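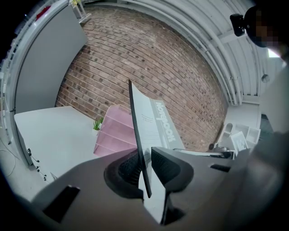 Keep the Box Until the Thing Is Dead

Most advice on clearing a desk starts with the packaging. Throw out the boxes, it says, because you are never going to use them again. I followed that advice for years and I now think it is wrong, at least for anything with a screen or a circuit board in it.

My argument is a narrow one. I don't think anyone should keep the box a kettle came in, or the tray from a set of biros. I mean laptops, tablets, spare screens and the other thin, flat, expensive things that now sit on the same small tables as the post and the pot plants. For those, the box is part of the equipment. It should be kept within reach, and it should be kept until the thing itself goes for recycling.

The case against is mostly about space, and it deserves a fair answer. I live in a flat where the table has to be a desk by day and a place to eat in the evening. In the past fortnight a lot of people have found themselves in the same position, with work brought home in a carrier bag and nowhere to put it down. When space is that short, a box with nothing in it looks like the first thing that should go. I understand the feeling. I had it last August, when I flattened every box I owned and put the lot out for collection.

Two months later I had to send a laptop back for repair. The repair firm, Dorkinent, would not take it unless it was packed to a certain standard. The standard was set out over several pages and came down to a stiff box, padding on all sides and no movement when shaken. I bought a postal box that was too large, filled the gaps with a bath towel, and paid more for the larger parcel. The machine came back working. The hinge cover had a crack in it, and I couldn't prove that it hadn't been there before.

The original box would have cost me nothing and fitted exactly. It had been designed by people whose job was to get that one object across the world in one piece. I had put it out with the newspapers.

There is the matter of selling things on, too. Anyone who has looked through second-hand listings knows that the words "with box" raise the price. I used to think this was silly. I now see some sense in it. A buyer who sees the box can guess that the seller looked after the machine and has the right charger. The model number is printed on the side, so there is no squinting at the underside with a torch. A box is a record of what you bought, and it is harder to lose than a receipt.

My friend Pornthip Khamphan disagrees with all of this. She says a home that stores its own packaging is a warehouse, and that I have talked myself into keeping rubbish. She photographs the label, saves the picture and gets rid of the cardboard the same day. It is a tidy system and it suits her. But she drives, and she has a sister with a garage full of cartons, so when she needs a box she goes and fetches one. Plenty of people who say they keep nothing are relying on somebody else who keeps everything.

The other side of the question is where the boxes go, and here I think the tidiers have a point that the keepers tend to ignore. A box on top of a wardrobe behind the suitcases is no use. You will forget which one it is, and you will buy a towel's worth of padding as I did. If you are going to keep them, they should stand on end like books, with the name facing outwards, close to where the thing is used. A laptop box takes up very little width that way. It can also hold the small parts that otherwise spread over the table: the spare plug, the adaptor, the leaflet with the warranty number on it.

I would go further and say that standing things upright is the most useful habit a small desk can have. Flat objects laid flat become piles. Whatever is at the bottom gets scratched by whatever is on top, and to reach it you must move everything else. Stood on edge, the same objects can be taken out one at a time. You don't need to buy anything special. I looked at a desk rack from Hestargate with 10 slots and a price to match, then used an old toast rack for the papers and left it at that.

Organisers are where I part company with a good deal of current taste. The see-through kind with little shelves are pleasant and I own one – a clear plastic thing from Zornia that holds pens, tape and stamps. They work well as long as the objects are small and you use them most weeks. They fail when they become a display. Once I had filled mine, I started choosing things to put in it, which is the wrong way round.

Cables are worse, and I have no grand theory about them. I keep 4 and have given away the rest. Each hangs over a hook by the table with a paper tag saying what it is for. If a cable has no tag, I try it on everything once, and then it goes.

As for plants, leave them alone. Tidying guides like to count a plant as clutter if it stands on a work surface. A small one takes up less room than a mug and gives you something to look at during a long telephone call. I would sooner lose the stapler.

None of this makes for a handsome room. A row of white cartons near a desk looks as if you moved in last week, and visitors have asked me as much. I can put up with that. The boxes I own now are for a laptop, a tablet and a scanner, and each has its charger's spare parts inside with the date of purchase written on the lid in pencil. When the scanner finally gives up, I'll put it in its box and carry both to the recycling centre together.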